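Home > Community Help > Office & School Supplies > Labels and Label Makers

Label tape lifts at the corners after 2 days, is the tape bad or is it me?

Posted by inkandfolder, February 24, 2022

Hello to all. I have a small Vimix label maker, the handheld one with the keyboard, and I use it for the drawers and boxes in my home office. With the tape that came in the package I had no problem. Then I bought refill cartridges from the brand Drotus, because the original ones were sold out at Kason, where I usually buy my supplies. The printing is good and black, the machine accepts the cartridge without any message. But after 2 days the corners go up, first the left one and then the whole end. On the plastic drawers it is worst. On cardboard folders it stays a little longer.

I have already tried to press harder with the thumb, and I have tried to print the label again with bigger margins. It did not help. I have 15 cartridges left, so I would like very much to use them. Can I do something, or must I send them back? Also I would like to know if it is safe to put a little glue stick under the label.

Thank you in advance for your time.

3 replies

marginnotes
Member since February

Just return them. Refills are never as good.

tabdivider2546
Regular contributor

I had the same trouble with a different maker, so I write what I did. My English is not perfect, please ask if something is not clear.

First, I do not think the cartridge is defective if the print is good. The glue on many refill tapes is weaker than on the original ones, and it needs a clean surface and some time. I would try these steps with one cartridge before you decide about the other 14.

Step 1. Clean the place where the label will go. Plastic drawers and bottles have often a thin film on them, from hands or from the product inside, and you do not see it. I use a cotton pad with rubbing alcohol, wipe one time, and wait until it is fully dry. Do not use wet wipes for babies or for furniture, they leave something oily. Look also at the shape. A flat front is easy, but on a rounded shoulder the tape wants to become straight again, and it pulls itself off at the ends. Even a label from the factory can become scuffed near its end, so with home tape I stay on the straight part and keep it short. 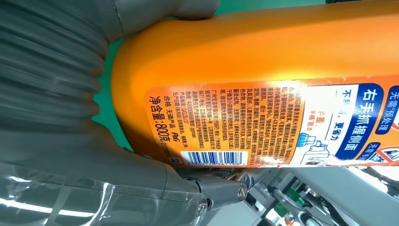 Step 2. Round the corners. A sharp corner catches on sleeves and fingers. I cut a very small curve with nail scissors. There are also corner punches for this, but for narrow tape the scissors are enough.

Step 3. Do not touch the glue when you remove the backing paper. Bend the end of the label backward a little, so the paper opens, and pull away only the first part of it. Put this part down, then pull the rest of the paper slowly while you press with the other hand.

Step 4. Rub it with a spoon or with the back of a bone folder, from the middle to the ends. The thumb is too soft for this. After that, leave it alone until the next day. If you open and close the drawer all the afternoon, you do not give the glue a chance.

About the glue stick: I would not do it. Glue stick is made for paper, and on plastic it dries and falls off like a small crust. On cardboard folders you can put a strip of clear tape over the whole label, longer than the label on both sides. It does not look so elegant but it holds.

If the corners still go up on a clean flat drawer, then I would write to the seller.

staplerwithoutstaples
Member

I agree with the cleaning. One more thing that is missing above: check if your Drotus cartridge is the paper type or the laminated type. On the box it is written quite small. The paper type is for folders and envelopes, and on plastic it did not stay for me, with alcohol or without. I bought the laminated type at Valdovinos and it is still on my drawers.

For the return, read the conditions first. When I sent something back, they took only the cartridges with the seal closed, so please do not open all 15 to test them.

inkandfolder
Original poster

Thank you both for the long replies. I looked at the box with my reading glasses and it is the paper type. I will keep four for the folders and ask about the others. I rounded the corners on one drawer label today and used the spoon, I will write here how it goes.

199 people found this page helpful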